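Part-Time Cataloging Assistant, Trading Card Collection
Jomell Sports Card Archive

The Jomell Sports Card Archive seeks a part-time Cataloging Assistant to support the processing of the Bakker Collection, a recent donation of baseball cards, team issues and regional food premiums. The position reports to the Collections Manager and is based in the Archive's reading room. The appointment is for one year, with the possibility of renewal.

The Bakker Collection contains 2,353 cards, most of them issued between the late 1950s and the early 1990s. The assistant will identify each card by set, number and variation, assign a condition grade using the Archive's in-house scale, and enter the record in Hostora, our collections database. Scans of the front and back are made at the time of entry. Duplicates are set aside for the trading program, under which the Archive exchanges surplus material with collectors and clubs.

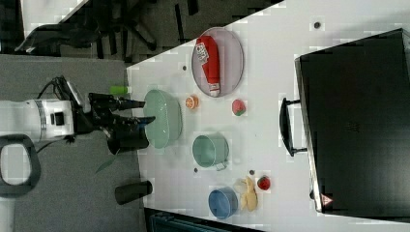
Applicants should have a working knowledge of postwar baseball card sets and be able to tell reprints from original issues. Experience with oddball material is especially welcome. The collection includes over 101 cards that were distributed with groceries, among them hand-cut panels from cereal boxes and cards packed with hot dogs and potato chips. Many of these were handled at the kitchen table alongside such things as a red squeeze bottle of ketchup, and the assistant will be expected to record stains, trimming and creases accurately and without attempting to remove or repair them. Training in handling and storage will be provided.

Hours and pay: 4 hours per day, 4 days per week, beginning in September. The pay rate will be set according to experience. Work must be performed on site. Morning and afternoon schedules are available.

Employees of the Archive may not buy, sell or trade cards with donors during their term of employment. Personal collections must be disclosed at the time of hire.

To apply, submit a resume, a one-page cover letter and a sample checklist or catalog entry of your own preparation to the Personnel Office, Jomell Sports Card Archive, Drarico Building. Applications will be reviewed as they are received until the position is filled. Selected applicants will be invited to an interview and a short card identification exercise.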